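# Why does metal go rusty, and paint go flaky?

Have you ever left your bike out in the rain for a whole week? Then you might have found some crumbly orange stuff on the chain. That stuff is rust, and it's one of the slowest and sneakiest bits of chemistry going on in your backyard!

## What rust is made of

Rust starts with iron. Iron is in nails, gates, bike chains and old garden forks (steel is mostly iron too, so it counts). When iron meets water and oxygen, tiny bits of the metal join up with the oxygen and turn into something new. The new stuff is a different colour, it's crumbly, and it takes up more room than the iron did. So it puffs up and falls off, and then there's fresh iron underneath, ready to rust all over again.

Salt makes it go even faster. If you live near the beach, go and look at the letterboxes in your street!

## Not every metal rusts

Gold stays shiny for thousands of years - that's one reason people love it so much. Aluminium joins up with oxygen too, but it makes a very thin, tough skin that sticks on tight and protects the metal below. Copper does something fancier. It goes brown first, and after many years outdoors it can turn a gorgeous blue-green.

## Putting a coat on

The easiest way to stop rust is to keep the water and air away. People use oil, wax, plastic, a layer of zinc, or just plain old paint. Paint is like a raincoat for metal, and it works really well until it gets a hole in it.

How does a raincoat of paint get a hole? Bumps and scrapes are a big one. Sunlight is another, as it slowly breaks paint down and makes it chalky. Heat and cold matter too. Metal swells a teeny bit on a hot day and shrinks again on a cold night, and old stiff paint can't stretch along with it, so it cracks. Once water creeps in under a crack, the edges start to lift and curl.

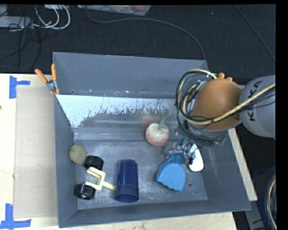 Flaking usually spreads outwards from one weak spot, so painters scrape off all the loose bits before they start again. New paint stuck on top of a loose flake will come off with the flake!

## Try it: the nail race

You'll need 3 iron nails (not the galvanised kind), 3 jars, some salt and a grown-up to help with the sharp bits.

1. Put one nail in a dry jar and screw the lid on.
2. Put one nail in a jar and half cover it with tap water.
3. Do the same with the last nail, but stir 2 teaspoons of salt into the water first.
4. Leave the jars on a windowsill for 6 days and draw what you see each afternoon.

Which nail do you think will go orange first? Write your guess down before you start - no changing it later! For an extra challenge, paint a fourth nail with nail polish, let it dry, scratch a tiny line in it and pop it in salty water. Keep a close eye on the scratch.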